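Tarnura hand-held gripper kit - worth it for a small team?

Posted in Robotics and Automation, 2020-03-24
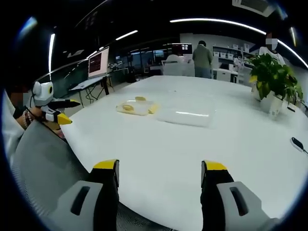
What we want to know

We are thinking of buying the Tarnura kit to record picking and packing tasks by hand, so the recordings can be used to train an arm later on. The offer is 1,125 pounds for a pair of grippers, one case and a year of the Flornudau software. Spare fingertips are extra.

We had a pair on loan in February and tried them at a big white table with light plastic bits, mostly yellow pieces in a clear bag and a clear plastic box. Two people can work at the same table, one gripper each, and that part went well enough. The trouble came when we looked at the recordings. Of 52 we made, 11 were rejected by the software with the message "track lost" and nothing else.

So, three things. Is that a normal rate of rejects? Does the clear plastic on a white table make it worse? And is the yearly software fee worth paying after the first year, or can the files be used without it?

We do not have an arm yet. If we get one it will probably be the smaller Virk.

Tultell_bench

We have had the same kit for over a year. Your reject rate is higher than ours but I would not call it a fault. Ours was much the same at the start.

"Track lost" means the software could not work out where the gripper was for part of the recording. It does that by picking out fixed points in the room. A large plain white table gives it very little to go on, and if you hold the gripper low and pointing down, the table is nearly all it gets. Put a patterned mat down, or tape a few printed sheets near where you are working. Start each recording with the gripper held up so it takes in some of the room, then move down slowly. People walking about behind the table can upset it too, though less than you would think.

Clear bags and boxes are a separate matter. They do not cause lost tracks in our experience, but a clear box on a white top is hard to make out in the recording, and anything trained on it will struggle. We changed to a dark mat and the results were better.

On the fee: the files export to a plain format and you keep them. What you lose without Flornudau is the processing of new recordings. If you plan to record for one season and stop, do not renew. Ask the seller to put the export terms in writing before you pay - ours were changed once.

Check the finger screws every week. They work loose.

mat_and_tape

Not worth it in my view. You are paying for the software, and the gripper itself is a simple thing. I would get the arm first and see what file format the Virk wants.

greyhousing8

Agree with the first reply about the mat. We went from a white desk to a green cutting mat and only had 8 rejects in the next month.

One more thing on price. Ask what the spare fingertips cost before you order. They wear at the end, and a worn tip slips on thin plastic bags. We now keep two sets in the case. The seller would not do a discount on the kit but did put in a set of tips when asked.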